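Tóth Household Goods presents coloured measuring scoops for the kitchen drawer

Birnthorpe. The family firm Tóth will bring its range of plastic measuring scoops to the shops in December. The scoops are made in bright colours and are meant for flour, rice, coffee and washing powder.

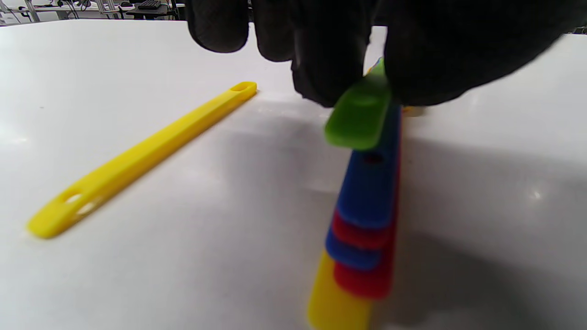
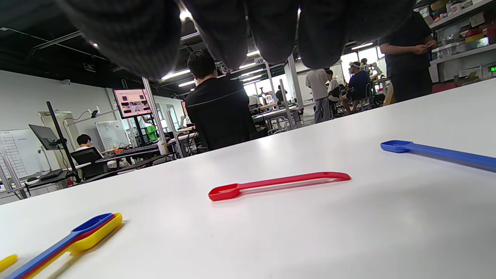
Coloured plastic pieces in a stack, and scoops on a white table.

The handle is long and slender, with an open slot, so that the scoop can be hung on a hook. When they are not in use, the scoops lie one in the other and take little place in the drawer.

The range was tried at home by 54 families in Filtorby and Tramley during 3 months. Many of them told us that they gave each colour to one food, and we find this a very good idea. After their remarks we made the handle a little longer.

The first delivery is 1,330 sets, of which 807 are already ordered by shops in the region. Shops which wish to order can write to the sales office of Tóth in Birnthorpe. Samples are sent free of charge.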